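# Rehousing a collection of glass plate negatives from a portrait studio

**Posted by Bandthorpe Local Studies**

Our library has been given the stock of the former Woltura portrait studio, which traded in the town until the owner's retirement. The gift consists of glass plate negatives in their original card boxes, together with two sitters' registers. The registers give the name of each sitter, the size of plate and, in most cases, whether the finished print was to be tinted by hand. Of the plates examined to date, 69 show some lifting of the emulsion at the corners.

The library has a small budget and no conservator on its staff. We should be grateful for advice on the following matters:

- whether the plates should be cleaned before they are rehoused;
- whether the original boxes should be kept;
- whether pencilled retouching on the emulsion side ought to be recorded before scanning;
- whether the library may publish the portraits online, given that many of the sitters may still be living.

A reply in plain terms would be appreciated, as the work will be carried out by general library staff.

---

**Reply from Jorkari Photographic Archive**

The plates with lifting emulsion should be set apart at once and should not be cleaned by your own staff. Place each of them flat, emulsion side up, in a shallow tray lined with clean card, and leave them until a conservator has seen them. No attempt should be made to press the emulsion back into place.

Sound plates may be dusted on the glass side only, using a soft, dry brush and working from the centre outwards. Liquids should not be used on either side. Pencil retouching lies on the surface of the emulsion or on a thin varnish above it, and it is easily lost. In portrait work it forms part of the photographer's method, as the softened lines and lightened shadows were put there by hand, and it should be noted in the catalogue entry.
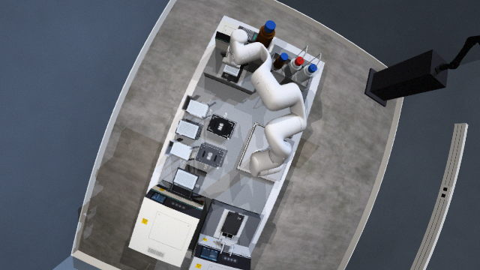
### Boxes and enclosures

Each plate should be placed in a four-flap enclosure of unbuffered paper. Write the number on the enclosure in pencil before the plate is put inside. Plates should then stand on their long edge in a strong box, with stiff card at intervals. Half-plates and larger sizes are heavy, and a box should not be filled beyond what one person can lift with comfort.

The original card boxes should be kept, but stored apart from the negatives. Labels and notes on the lids often supply dates that the registers omit. Photograph each lid before the box is emptied and record the order in which the plates were found.

Our own collection of 4000 studio plates was rehoused in this manner, and the cross-references to the registers have proved the most heavily used part of the catalogue.

---

**Reply from Yusof**

I agree with the above as regards storage. I would only add that scanning should be done with the emulsion side facing away from the glass of the scanner, and the image reversed afterwards if needed.

---

**Reply from County Records Enquiries**

The previous replies do not deal with publication. Ownership of the plates does not in itself carry copyright. The library should look at the deed of gift and establish whether the rights were transferred in writing. If the deed is silent, the former owner or the estate should be approached before any portrait is placed online.

Portraits that were commissioned for private use call for further care, and the position can differ according to the date of the commission. Our practice is to publish the register entries for older sittings first, to withhold portraits of children, and to provide a clear address to which sitters and families may write. Requests for removal are answered within two weeks. Advice should be taken from your authority's legal officer before a policy is adopted.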